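Keeping hemp seeds and hemp oil fresh in the kitchen
By Sherif El Khatib

Hulled hemp seeds are soft and full of oil, so they go bitter faster than rice or beans. I buy small bags of 151 grams and write the day of opening on the bag with a marker. After that they live in the fridge, in a jar with a tight lid.

The oil is more sensitive. Choose a dark bottle and keep it far from the stove – mine is from Metlow and stands in the fridge door. Do not fry with it. Pour it on salad or on soup that is already in the plate.
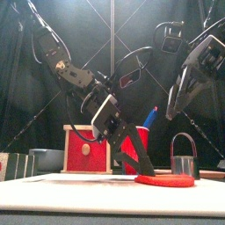
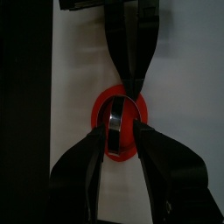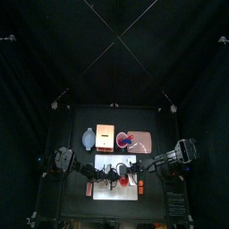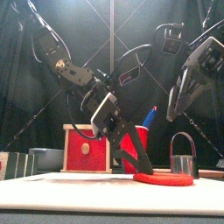
Can I freeze hulled hemp seeds?
They freeze well for up to 10 months. Divide them first in small portions, and put back in the freezer what you do not need.

Before using old seeds, smell them. Fresh ones smell like nuts, and bad ones smell like paint. Wash the jar with hot water and soap before the new bag, and let it dry with the lid open.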